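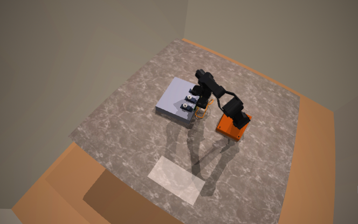
Bench layout in the sim, arm over the raised block with the two blue holders.

Small arm for a parts loading cell – what to budget?
Posted in: Automation on a small budget
August 2022

padwood_orysia
We're a small shop making fittings for cabinet hardware and I've been asked to put numbers together for a first arm. The job is picking small round metal parts out of holders and moving them to a marked area on the bench. Light parts, short reach. It's one person's job at the moment and it's the job everyone tries to swap out of.

The sim is as far as I've got. Base plate on the bench, block beside it for the holders, flat rectangle toward the front as the drop zone. My ceiling is $3,000 all in and I'd like to come in under it. Quotes so far are one from Finosar for a desktop arm with servo joints, and one from Demchenko for a larger used unit that would take up most of the budget by itself.

What am I forgetting? And is the cheap arm a mistake?
Orysia Kostiuk, Padwood

torquewrench_bc
Spares. A hobby-class servo arm running all day will eat servos, and it's usually the shoulder first, as it carries everything else. Buy 3 extra with the arm. If the supplier changes the model next year you'll be drilling new holes in brackets.

Also put aside $200 for fixturing before you spend a cent on anything else. The holders matter more than the arm on a job like yours.

greyharbour
I'd go the other way on this. Get the used Demchenko unit. Servo arms have slop in the gears, it gets worse with wear, and you'll spend your evenings re-teaching positions. We went through two small arms at the Lalville shop before we bought a proper one. The money on the first two was gone.

torquewrench_bc
What were you lifting, though? Her parts are tiny.

greyharbour
Aluminium brackets, so heavier, fair enough. Repeatability was the trouble for us more than payload. If the pick point drifts a couple of millimetres and the fingers have to close on something small and round, you miss it or you knock it.

mel_k
A used industrial arm also means a controller cabinet, a guarding assessment and maybe an electrician. We paid more for the electrician than for the gripper. Ask Demchenko whether the controller and teach pendant are in the price. On ours the pendant was extra and nobody mentioned it until the invoice.

padwood_orysia
Good point, I'll ask. The quote says "arm and base" and that's all it says.

The drift worries me too. Could the holders be made forgiving enough to cover it?

torquewrench_bc
Partly. Chamfer the holders so the part always seats in the same spot, and cut the finger pads with a V or a shallow cup. Flat fingers on a round part will roll it. And space the holders out. In your layout the two of them are close together right at the edge of the block, and I'd want to know the open fingers clear the second part while they're going for the first.

cablemonkey
Looking at the layout as well – you've got orange leads looping down around the foot of the arm, on the block side. Sort that out now while it's free. Run them off the back in a sleeve with strain relief at the base. Cable and connectors are a real line in the budget, I'd put down $200.

greyharbour
Agree on the cables. Still disagree on the arm.

mel_k
Does the sim include cycle time? If the arm is slower than the person then the payback calculation falls apart, whichever one you buy.

padwood_orysia
Not properly. I've only used it for reach and clearance so far. The arm doesn't have to match a person as long as it runs through lunch and after close.

greyharbour
After close means unattended. Talk to your insurer first. Ours wanted a written risk assessment and an e-stop wired to the door.

padwood_orysia
Hadn't thought of the insurer at all. Adding it.

List as it stands: arm, spare servos, fixturing, cable and connectors, separate power supply, e-stop, risk assessment, my own hours. I'll take the spares price from Finosar and see what's left. Base plate is bolt-down so I also need to find out whether I can drill our bench or have to bring in a separate one.

torquewrench_bc
Separate bench. You don't want it on anything people lean on or hammer at.

mel_k
Second that. And get a lead time in writing. We ordered in April and were quoted a few weeks, and the arm turned up well after the fixtures did.

greyharbour
If you do go with Finosar, ask for a loaner or a return period. Run it on your real parts for a full shift before you sign off on it.

padwood_orysia
Will ask for both. Demchenko hasn't answered about the pendant yet. I'll post the two quotes side by side once I have the full versions.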